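We use cookies to make this site work a little better. By carrying on reading you agree to this. OK

Waiting for the Guerra

10/1/19

Well, it's finally been shown off! I stayed up far too late watching the Fostent launch from Grundedmont, cup of tea going cold beside me, and I came away wanting the new Guerra watch rather badly (I said the same about the last one, I know, and that lives in a drawer now).

The big news is the battery. Fostent are promising 50 hours between charges, and if that's even close to true I'll be delighted, as my old Bakel barely gets through a working day and has a habit of giving up just as I set off for home. The screen is brighter too, and there's a proper button on the side again, which I've been moaning about since June.

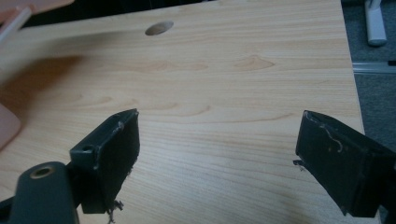 A wooden desk with a round hole near the back.

Now, the price. It's 204 pounds for the plain one and a good bit more if you want the metal strap, and I do want the metal strap, so I've been doing sums on the back of an envelope all morning. I could sell the Bakel, I suppose, though I doubt anybody would give me much for it with that scratch across the glass.

What I'm less sure of is the sleep tracking. The chap on stage went on about it for ages, all graphs and little moons, and I already know that I sleep badly – I don't need my wrist telling me over breakfast! Still, my sister swears by hers, and it can be switched off.

Orders open in 2 weeks. I'll put my name down and let you all know how I get on with it.

Get new posts by email: enter your address and press Subscribe.

Contact | Copyright 2019, all rights reserved | Back to top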